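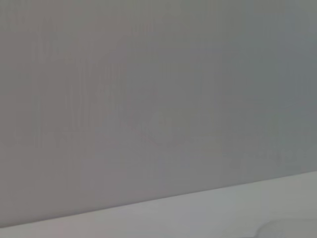 Pomo Story Player: The Odyssey, told in parts

Price paid: 60 pounds for the player and the first set of cards. Further sets cost 14 pounds each.

I came to this with my arms folded. I have a shelf of Homers, most of them falling apart, and a low opinion of anything that promises to "bring the classics to life", as if they had been lying in a ditch waiting for someone with a speaker. The Pomo is a small audio player that takes plastic cards. You push a card in, it reads you part of a long old story, and when it stops you push in the next. Rekside make the player and Tristwood supply the recordings. The Odyssey is the set that comes in the box, and it's the one I've lived with since January.

What you get

The player, a charging lead, a folded sheet with a family tree on it, and the cards. There's no screen. There are buttons for back, forward and stop, and a dial for volume which goes from too quiet to slightly less quiet. The family tree leaves out Laertes, who is the hero's father and turns up in the last book, so I wouldn't lean on it.

The recordings use a new retelling by somebody credited only as Carvalho. It isn't a translation and, to be fair, the box says so in small letters. The large letters say "the complete Odyssey", and I'd like a word with whoever chose them.

The telling

The opening is good. Carvalho starts where Homer does, with Telemachus sulking among the suitors and Athena arriving in disguise to tell him to pull himself together. I had expected this to be cut. Most retellings for the impatient go straight to the Cyclops, and you lose the whole point that the man has been missing for years and his house is being eaten from under his family. Here the boy gets his journey to Pylos and Sparta, Nestor goes on at length as Nestor should, and Helen slips something into the wine so that everyone can talk about the war without weeping. The reader gives that last bit a nasty little chill that I enjoyed very much.

Then we reach the sea and the scissors come out. The Lotus-eaters get a sentence. The Laestrygonians, who destroy all the ships but one, get half a sentence, so that a listener who doesn't know the poem will wonder where the fleet went. I played it twice to check I hadn't nodded off. Aeolus and the bag of winds is there in full, oddly, along with an extra quarrel among the crew that I don't remember from anywhere and which adds nothing.

The visit to the dead is the worst of it. Odysseus digs his pit, the ghosts come up to the blood, Tiresias says his piece, and that's your lot. No Achilles saying he would sooner be a hired hand on a poor man's farm than king of all the dead. No Ajax walking off without a word. If you're going to call a thing complete you can't leave Ajax out. He doesn't even speak! It would have cost you ten seconds.

His mother does stay in, and he tries to hold her three times, and it's done plainly and well. I will give them that.

Ithaca

From the landing on Ithaca onwards things pick up again. The swineherd is a real person with real grumbles. The old dog gets his moment, and the reader has the sense not to milk it. The scar, the bow and the axes are all handled at a proper pace. When it comes to the hanging of the maids Carvalho doesn't look away or add a speech to make us feel better, and I thought more of the whole project for it.

The bed, though. Penelope's test is the cleverest thing in the poem. She tells the nurse to move the bed out, he loses his temper because he built it round a living olive tree and it can't be moved, and by losing his temper he proves who he is. In this version she tells him beforehand that she means to test him. I have no idea why. It's like being handed a crossword with the answers pencilled in.

And it ends there, with the two of them going to bed. I know there are scholars, ancient ones among them, who think that's where it ought to end. But I'd bet the decision had more to do with how many cards fit in the box.

The reader

Judite Calado reads the lot, and she's the best reason to buy it. She has a dry, unhurried voice and doesn't do silly voices for the gods. Her Athena sounds amused and her Calypso sounds cross, both of which are right. She stumbles once, over Eurymachus, and it's been left in. I've heard readings with a cast and an orchestra that held me less.

The player

It's fine. The buttons are stiff and make a click you can hear over the reading. It forgets your place if you take the card out, which is a daft fault in something made for stories told over many evenings. You can step forward and back in jumps, but the jumps are long, and finding the line you dozed off at means hearing the shipwreck again. The cards are easy to lose – I have already had to fish Circe out from behind a radiator.

Rekside say the battery lasts for 14 hours. Mine doesn't, though it gets me through a week of bedtimes.

Should you buy it?

If you want the Odyssey, buy a second-hand paperback translation and read it aloud to somebody. If you already know the poem and would like a good voice telling you most of it in the dark, there's pleasure to be had here, and you can fill in Ajax for yourself. As a first meeting with the story I wouldn't choose it, mainly for the missing ships and the business with the bed.

There's an Iliad set planned. If the catalogue of ships survives I'll eat a card.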